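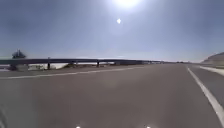 Lane keeping looks like a solved problem until you drive towards the sun, so that's where I want to spend this session. My Kimaro planner takes two painted lines and steers down the middle. Lovely, when it gets both. Now try finding the left line with a white disk blazing at the top and a stray flare spot hanging under it. You can do it by eye, because you already know what a road does – the detector has no such luck.

So I score each line on its own. Every side gets a confidence, the planner leans on the stronger one, and the guardrail fills in if a line drops out. I call this Wokerar weighting in the code (sorry, the name stuck).

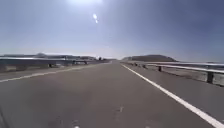 Fig. 2. Strong right edge line, fainter left line, guardrails on both sides.

Before you open the notebook, have a think about which side you'd trust here, and how much. I ran 13 settings of the weight on the Clastberg simulator and 6 of them wandered towards the stronger line, which I really should have seen coming! The fix was dull: cap the weight, then smooth it over 9 readings.
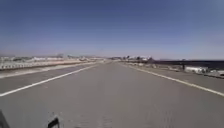
Exercise for the practical

Load the Eton notebook and switch off the guardrail term. Plot both confidences against time, then put the term back and plot them again. I'd like a short paragraph on where the curves part company. Bring your plots even if they look daft – mine did.

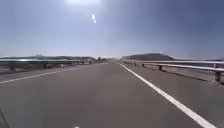

Fig. 4. Rails left and right, with glare near the top centre.

Reading for the next session is the chapter on smoothing. Skip the proofs if you're pushed.

Print this page | E-mail this page

Related notes
Finding the horizon
Steering from one line
Smoothing without lag

We use cookies to remember your settings. OK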